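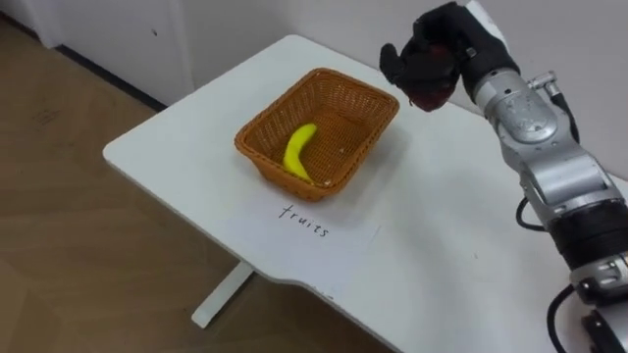
A fruit sorting task at the bench: one table, one basket, one arm and a handwritten label.

How to plan and budget for a first robot arm bench

By Perrine Pons

The arm is the part everyone gets a quote for. The rest of the bench is where budgets go wrong, and it is mostly small stuff: tables, cables, spare fingers, a second set of objects. This guide goes through the order I use when I help a team put together an equipment request. It assumes you want a single arm with a multi-fingered hand, working on a table, for simple pick and place jobs. If you need a mobile base or two arms, the method is the same but the floor plan comes first.

Step 1: Write down the tasks before you look at any catalogue

Take one page. List the jobs you want the bench to do in its first year, in plain words. "Put the fruit in the basket" is a good entry. "General manipulation research" is no use to anyone who has to choose a hand.

Next to each job, note the heaviest object, the widest object and the softest object. A banana and an apple already pull in different directions. One is long and bruises easily, the other is round and will roll if the grip is poor. A two-finger gripper may do both, and it costs far less than a hand with fingers, so ask yourself early whether any task on the page really needs the fingers. At Otier we had 16 tasks on the first list. Benoît Perrin crossed out every one that a plain gripper could manage and there were still enough left to make the case for a hand.

Step 2: Measure the space

Before asking for quotes, measure:

- the table, length and width
- the height of the tabletop from the floor
- the distance from the table to the nearest wall
- the width of every door between the delivery point and the room
- where the sockets are

Draw the reach of the arm on the plan as a circle. Maximum reach on the data sheet is measured with the arm at full stretch, and you will not want to work there. I plan for 80 per cent of it. Put the basket, tray or whatever receives the objects well inside that line, and leave space on the side where the arm stands so that it can lift an object clear before moving across.

A light office table is fine for holding the objects if the arm has its own stand. If the arm is to be bolted to the table, budget for a proper heavy bench. Siebe Peeters bought the arm first at Trultthorpe and then found that the table moved whenever the arm stopped quickly. The replacement took longer to arrive than the arm had.

Step 3: Choose the arm and the hand together

Ask each supplier these things in writing:

- What is the payload with the hand fitted? The hand and its adaptor come off the arm's payload.
- Does the hand take its power and data through the arm, or does it need its own cables outside?
- Are the mounting plate and screws included?
- Which software versions have been tested with this pair?
- What is the repair time for one finger, and do we have to send back the whole hand?

External cables are common and perfectly workable, but they need slack to follow the joints. Get a spare set with the order. Add cable ties, clips and sleeves to the list as well, as they are cheap and always missing on the first morning.

If the hand can be fitted with a glove or finger covers, price a year's supply. Covers wear through at the fingertips first. The grip changes as they wear, so people tend to swap them sooner than the supplier suggests.

Step 4: Fill in the budget sheet

I use the same headings every time:

1. Arm and controller
2. Hand, adaptor and cables
3. Stand or bench
4. Cameras, mounts and lighting
5. Computer
6. Emergency stop and any guarding
7. Objects, containers and labels
8. Spares and wear parts
9. Delivery, installation and training
10. Service contract
11. Contingency

Put a figure against every line, even if the figure is nil. A blank gets read as "forgotten" and the request comes back. For contingency I put 12 per cent of the total of the other lines. Tiago Macedo, who signs off our requests, will accept that without a meeting. Ask your own finance office what they will accept before you pick a number.

Line 7 looks silly on a form that also has a robot on it, but put it in. Wicker baskets, paper labels and fruit come out of somebody's pocket otherwise. Buy containers in identical pairs so that a broken one can be replaced without changing the task. If you are using a plain white table, think about whether your labels should be on coloured card. White paper on a white top can be hard to pick out.

Step 5: Work backwards from the date you need it

Start from the day the bench must be running and count back. Allow time for installation, then delivery, then the order going through, then the quotes. Anything that has to be spent before the year closes in December should be in front of finance by the end of summer. Suppliers get busy in the autumn and their delivery dates slip.

Ask for the table, stand and computer to come before the arm. You can set up the room, run the cables and fix the camera positions with nothing more than a cardboard tube where the arm will go.

Step 6: Agree an acceptance test

Write the test into the order. Choose one task from your page and say how many times it must be done and what counts as a failure. Ours is 100 picks from the table into a basket, with dropped objects and stops recorded separately. Bradley Kershaw ran it with the installer still in the room, which I would recommend to anybody. Hold the last payment until the test has been passed and the result signed.

Keep with the order:

- the task page from step 1
- the room plan with the reach circle
- all quotes, including the ones you turned down
- the signed test sheet
- serial numbers for the arm, the hand and the controller

A blank copy of the budget sheet is kept in the Komum shared folder under Equipment. Please save your own version before filling it in.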